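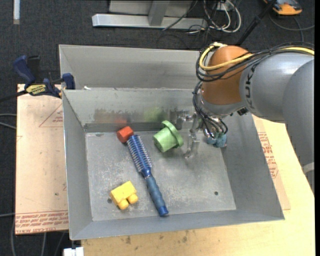
Blue round brush and green cup, both in the gray metal bin.

I have fine, shoulder-length hair that goes flat by lunch, and I have been through more round brushes than I want to admit. So when my sister gave up on blow-drying and handed me her Grirnex round brush, I said yes before she finished the sentence. I've used it since February, nearly every morning, and I have opinions.

First, the good part. It grabs! My old Billus brush let the ends slide right out the moment I tilted the dryer, and I'd end up going over the same piece four times. With the Grirnex I do each section twice and move on. I'm out of the bathroom by 7:15 now, which leaves me time for a second coffee, and I do feel that this should count in the score.

The lift at the roots is good too. I roll a section up, hit it with warm air, switch to cool, count to ten in my head and let it down. The cool part matters more than the brush does, if you ask me. I learned that from Mieczysław Duda, who cut my hair for years before he moved away, and he would not let you leave the chair until you'd tried it yourself (with him standing there saying "slower, slower"). It worked then with a cheap brush from the drugstore and it works now.

Okay, the annoying stuff. Hair gets wrapped around the base and it's a pain to pull out. I use the tail of a comb, then wash the whole thing in the sink with a drop of shampoo and leave it on a towel overnight. Do that once a week. I skipped three weeks in spring and it started smelling like old hairspray, and then I got that gray fluff all over a clean blouse before work.

It's also not a brush for long hair. My neighbor borrowed it – hers is down to her waist – and we spent most of an evening getting it back out. No scissors in the end, but it was close. If yours is long, get a paddle brush and skip the whole round brush business.

Before buying I'd read pages and pages of reviews. The shop's own page had 1,266 of them and I swear half were about the delivery. A friend loves her Lindia, which is lighter and a bit softer on the scalp, and I'd pick that one if you have sore wrists. I tried it for a weekend and my hair looked fine but dropped sooner. The Zalewska one I returned after two days. Too scratchy, and the handle felt slippery with mousse on my hands.

Would I pay for the Grirnex with my own money? Yes, and I'm going to, in the smaller size for my bangs. Four stars from me. The missing star is for the cleaning.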